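How to oil a butcher-block table top

Oiling a wooden top takes an afternoon, plus a night for it to dry. The method is the same for a kitchen worktop, a desk or a workbench, as long as the wood is solid and has not been varnished. If water sits on the surface in beads and you can scratch up a clear film with a fingernail, you have varnish and will need to strip it first.

What you need

Food-safe mineral oil, 500 ml
Sandpaper in 120, 180 and 240 grit
A cork sanding block
Lint-free cotton cloths (old T-shirts are fine)
A vacuum cleaner with a brush head
Masking tape
Washing-up liquid and a bucket

Cleaning

Clear the top and wipe it down with warm water and a small squirt of washing-up liquid. Wring the cloth out hard. Block tops are made of strips glued side by side, and standing water gets into the joints. Dry it straight away with a towel and leave it for at least two hours with a window open.

Scrape off old glue or candle wax with a plastic card. For ink, try a little white spirit on a rag, and let it evaporate fully before you carry on.

Sanding

Start with 120 grit only if there are stains or rough patches. Otherwise go straight to 180. Sand along the strips, never across them, and use long strokes that overlap. Don't press harder on a mark to get rid of it, as you will make a dip that shows up once the oil goes on. Sand the whole top lightly again with 240, then vacuum and wipe with a barely damp cloth.

If your top sits in a metal frame, tape the metal where it meets the wood. Fold a piece of sandpaper over the card to reach the last few millimetres. 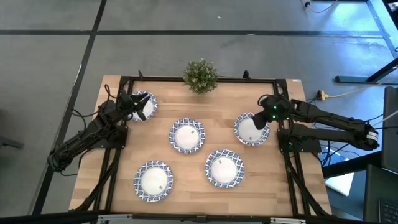
Butcher-block top in a black metal frame.

Oiling

Stand the bottle in a bowl of warm water for ten minutes. Pour a small pool in the middle of the top and spread it with a folded cloth, working out to the edges. The wood should look wet all over. End grain takes more, so go over the cut ends twice.

Leave it for 40 minutes and wipe off everything that hasn't soaked in. The surface should feel smooth and not sticky. Repeat after four hours, then leave it overnight. A top that has never been oiled may need a third coat.

Do the underside as well if you can get at it. One coat is enough - it helps stop the top from cupping.

Looking after it

A new top wants oiling once a month for the first three months, then every September and again in spring. Use trivets under pans and wipe up tea and red wine quickly.

Rhun Price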